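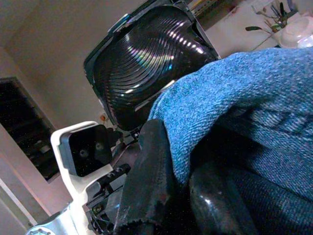
Grasp confidence is still the thing holding up the Pinumska milestone, so starting with that. The wrist camera gives the perception module a decent look at the cloth but glossy black surfaces keep wrecking the depth. Blue knit between the fingers, fine, segments OK even where one fold lies in shade under the lit one. The black ridged thing right up against it, not fine. Bright highlights all along the ridges, a bit of rainbow in them, and the depth filter reads each one as a hole. Planner then thinks there is free space where there isn't. Fix is in progress, see below.

Status report, Camargo software group, 1/23/26
Covers work since the December report. Sorry for the short form, demo prep ate most of the week.

Done

Moved the gripper controller to the new command loop. Runs steady now at 300 Hz on the bench machine. Old loop had jitter whenever logging was on. Logging is now in its own process and can stay on all the time.

Cloth segmentation retrained with the shadow cases added. Lit and shaded parts of one fabric used to come out as two objects. Down to 3 bad splits in the 208 held-out frames. All of them dark fabric against dark fingers.

Finger masking. We now subtract the fingers using joint angles plus the CAD model. Works well for the smooth finger. The padded one less so, padding is frayed at the tip and the model doesnt know that, so a thin strip of fuzz gets labeled as cloth. Added a margin for now. It costs us a little real cloth at the contact point.

Replay tool (Memside) is usable. Load a run, scrub, see what the planner believed at any moment next to the camera view. Already found two bugs with it that we had been blaming on calibration.

In progress

Highlight handling. Plan is to flag saturated pixels, throw out the depth there and fill from neighbors on the same surface. First version is slow and smears over the ridges. Second version fits a surface first and then fills. Better on saved frames, not yet run live. Want it live before we touch anything else in perception.

Grasp check after closing. Right now the controller calls it a grasp if the fingers stop early. With thin fabric they hardly stop early at all. Adding finger current and a quick look at wether the cloth region moves along with the gripper. Thresholds are hand-picked so far and we don't like them much.

Clutter in the background. Kitchen-type setup has a utensil holder, tongs and so on near the counter, and the planner tries to map all of it. Cropping to a work volume helped. The crop box is a config value per site, someone has to set it by hand.

Not done

Gomisis integration. Their message format changed and our adapter is broken against it. Did not start on the rewrite. Needs 2 weeks of one person and that person is on highlights.

Written test plan for the safety stop. Draft exists, not reviewed. Will send seperately.

Risks

If the surface-fit version is too slow live we will drop the depth frame rate while the arm is near glossy objects. Arm slows down too in that case. Meets the milestone wording as we read it but please confirm.

Hand-set config is piling up. Crop box, finger margin, grasp thresholds. Each new site takes most of a day.

Asks

OK to push Gomisis behind the Pinumska demo?
One more bench GPU, same model as the current one. Retraining and replay are fighting over it.

Next report same format unless you want the long one back.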